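The Solldale Players' Theater is a small producing theater in the river town of Solldale, known in its region for new one-act plays and, less willingly, for its stairs. It seats 202 people, a figure that has caused more argument than any play staged there. The fire certificate allows 200. The other two seats are bolted to the floor behind a pillar, have never been sold, and appear on every seating plan with a small cross through them.

Origins

The company began as a reading group that met above the Toom dye works and worked its way through whatever scripts the town library was throwing out. Its first public performance was a double bill of short comedies, given in April to an audience made up mostly of people who had come in to ask about the noise. The group took the laughter as encouragement and began commissioning its own work the following season.

The dye works closed soon afterward, and the company took over the whole building. The upstairs room became the auditorium, and the ground floor, where the vats had stood, became the workshop and bar. Actors with long memories say that the back wall of the workshop still comes off on pale costumes. The stairs between the two floors are narrow and turn twice, so no piece of scenery can be wider than a door. Playwrights who send in scripts calling for a grand piano are mailed a drawing of the staircase.
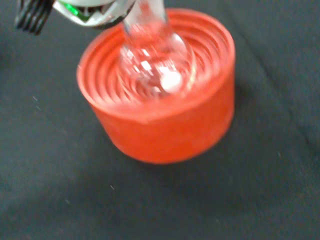

Why are nearly all of the theater's plays so short?

The founding rules limit any new play to 60 minutes, a length chosen to fit between the evening shift at the dye works and the last bus to Rikaden. The shift is long gone and the bus now runs later, but the rule has never been repealed. Longer plays are allowed if the writer can divide them in half, and several have been presented as two separate works with the same characters, the same set and a suspiciously similar plot.

Repertoire

Most seasons consist of four programs of new writing and one revival. The revival is usually the best attended, and the company has learned not to discuss this in front of the writers. Local history is a favored subject. The Ferry Question, a courtroom comedy about a boundary dispute between Solldale and Rikaden, has been revived more often than any other piece and is still performed with a different verdict depending on which town it is playing in.

The Troltar plays, a loosely linked series set in a mining village of that name, are generally held to be the company's most serious achievement. They are spare, slow pieces with long silences, and were admired by regional reviewers, one of whom called the second of them "a patient evening." The company printed the phrase on its posters for two seasons before someone asked whether it was praise. Later entries in the series are livelier, and the last includes a dance.

Children's shows were added when the theater found that its winter heating bill could not be met by tragedy alone. These are excused from the 60-minute rule in theory, though in practice the audience enforces a stricter one.

Staging

The low ceiling has shaped the house style more than any director has. Lighting is hung close to the actors, and tall performers are cast as people who sit down. Scenery tends toward a table, a window and a door that sticks. The door was built for a farce and has been used in almost everything since, including a play set on a raft.
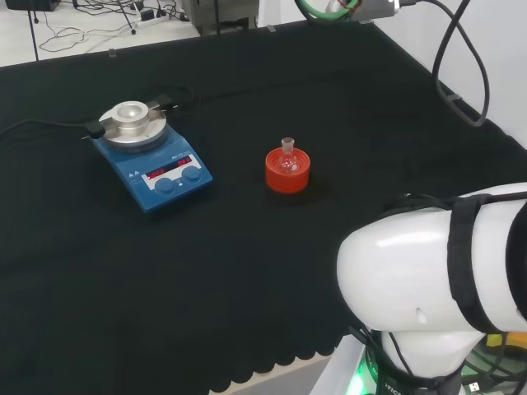
Sound is mostly made live from a booth at the side of the stage, a former supply closet with a curtain across it. Rain is dried peas in a tray. Thunder was for many years a sheet of roofing metal, until a gust during a summer performance carried on well past the end of the storm and into a love scene. The published text of that play now includes the thunder.

Writers' nights

Once a month the theater opens its stage to unfinished work. Scripts are read aloud by whoever turns up, with parts drawn from a hat, and the author is not allowed to speak until the reading is over. Many of the theater's later productions had their start at these evenings. So did a long-running quarrel over semicolons, which actors say they can hear and directors say they can't.

Touring

Short tours visit Rikaden, Toom and the surrounding villages each fall. The touring set folds into a single van - the door travels on the roof.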